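Sorting produce onto plates before prep: worth the extra dishes?

Board: Kitchen workflow and mise en place
Started by tnagano

tnagano
I cook for a small supper series at Brilier, 12 covers a night, and I do the vegetable prep alone. My current method is to pull everything out of the crates into one pile on the table, wash it, and then split it onto plates by dish before I pick up a knife. One plate per dish, colored so I don't have to label anything. My partner in the business, Osamu Tanabe, considers this a waste of time and of dishwasher space. He goes straight from pile to board.

I would like opinions from people who have timed it or at least kept notes. Constraints: one table, one sink, one board, no second pair of hands. Menu changes every two weeks and normally has two vegetable courses.

grit_and_bran
Osamu is right for 12 covers. Sorting is a step you add when the volume is high enough that you lose track. With two courses you can hold the whole list in your head. Every time you pick something up and put it down without cutting it, that is a handling step with no output.

pjayawardena
Disagree with the above. The handling step has an output, and it is the count. If I split before cutting I find out that I'm short one eggplant while there is still time to go and get it. If I go straight to the board I find out halfway through the second course.

I ran prep at Mistuvero for three years and the rule was that nothing reached a board until it had been assigned. We used sheet pans because of the volume, but plates are the same idea at a smaller size.

grit_and_bran
You can count a pile. You don't need to move it to count it.

pjayawardena
You can count a pile of four things. A mixed crate is different. Long items hide short ones, and anything dark sitting against something dark disappears.

tnagano
The layout, with a small quantity. Pile in the middle, one plate on either side, green for the first course and pink for the second. The eggplant is always the item we argue over because either course could take it.
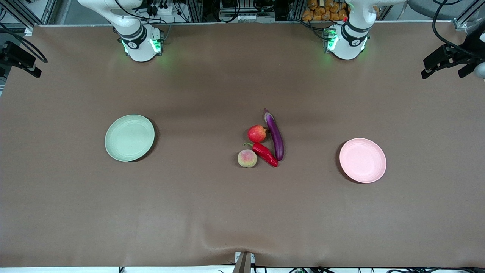
Notes on the layout

tnagano
1. The pile goes between the plates so that neither side is favored. When I had both plates on the left I kept overfilling the nearer one.

2. The plates start empty. Osamu likes to leave the previous day's leftovers on them to "save a trip," and then the count is wrong from the beginning.

3. The plates are shallow with a raised rim. Deep bowls hide the bottom layer and I end up tipping everything out to check.

4. Long items go on last. An eggplant laid across a plate first takes up the whole diameter and everything else rolls off it.

5. Anything that could go to either course stays in the middle until the rest is assigned. I decide on it at the end, when I can see which plate is short.

kkaneko
Point 5 is the useful one and I'd put it first. The items that cause trouble are the ones with two possible homes. I keep a third position for them, which in your layout is simply the middle of the table.

On color, I would be careful. Sage green and light pink are distinct enough in daylight. Under the warm bulbs in my kitchen a pair like that gets much closer than you would expect. I moved to one dark plate and one white one and the mistakes stopped.

grit_and_bran
How many mistakes were there?

kkaneko
I wrote down 24 between January and the December break. Mostly herbs on the wrong plate. None of them reached a customer, but each one meant washing a board.

grit_and_bran
That is a better argument than I expected. I still think position does more work than color. If left is always first course and right is always second, the plates could be identical.

kkaneko
Until somebody turns the table around, or works from the opposite side. I have done both.

h_yokoyama
Adding a point on the surface, as it hasn't come up. A smooth table lets round produce travel. Mine is smooth and I had tomatoes on the floor twice before I started grouping things tightly. They hold each other in place if they are touching. A damp cloth under the pile does the same job but then you have a damp cloth to deal with.

A plain mid-brown is a decent background for most vegetables. It is poor for potatoes, mushrooms and onions with the skin on. I put those on a sheet of white paper.

tnagano
Grouping tightly is what I do as well. I leave enough bare table on each side to slide a plate in without lifting it.

otanabe
I was told there was a thread.

For the record, my objection is to the plates and not to the sorting. Two plates per session, two sessions a day, plus the ones that get used for tasting and are never put back. Over last year I make that 1,674 extra plates through the machine, allowing for the weeks we closed. It isn't a large cost but it is a cost, and we have a table. Mark two areas on the table with tape and sort onto those.

pjayawardena
Tape works until you need to move the sorted group. The point of a plate is that you can carry it to the sink or to the fridge as one unit. With tape you sort and then you gather it all up again.

Also, if the produce is washed before sorting, the plates need a rinse and nothing more. I wouldn't be sending them through the machine each time.

otanabe
We do send them through the machine each time.

pjayawardena
Then that is the thing to change.

h_yokoyama
It depends on what was on them. If the plate held only whole, washed vegetables, a hot rinse and air drying is what I do between sessions, and the machine at the end of the day. If anything cut or anything raw from the meat side has touched it, it goes in the machine immediately. Check it against your own local rules before changing a routine in a place that serves the public.

grit_and_bran
I tried both methods this morning so as to have something to report. Two vegetable courses, mixed crate, everything washed beforehand.

Straight to board: 900 seconds to the last cut, including one walk back to the fridge for a pepper I had miscounted.

Sorted onto plates first: slightly quicker, by a margin small enough that I wouldn't rely on it. No walk to the fridge.

One trial of each, so treat it accordingly. The sorting didn't cost me the time I said it would. I withdraw "no output."

kkaneko
Did you do the sorted run second? You would have known the crate by then.

grit_and_bran
Yes. Fair objection. I will reverse the order when I next have two comparable crates.

tnagano
Where we have ended up: plates stay, position stays fixed (first course left, second course right), rinse between sessions, machine at close. The either-course items wait in the middle. Osamu has agreed to a month of this starting 2025-04-01, and he is keeping the plate tally.

I'm leaving the colors alone for now. Our lighting is fairly neutral, but I will check them after dark and change to light and dark if Kaneko's problem appears.

otanabe
Agreed, on condition that tasting plates come from a different stack.

kkaneko
Post the tally when you have it. I'd also like to know how often the eggplant ends up on each side.

Related threads
Shallow plates or quarter sheet pans for small-batch prep
Holding washed eggplant overnight — fridge or counter?
Zaidi plate stackers, long-term use
Laying out a one-table kitchen
Brurudside market crates: how mixed is mixed?
Board color systems for people who work alone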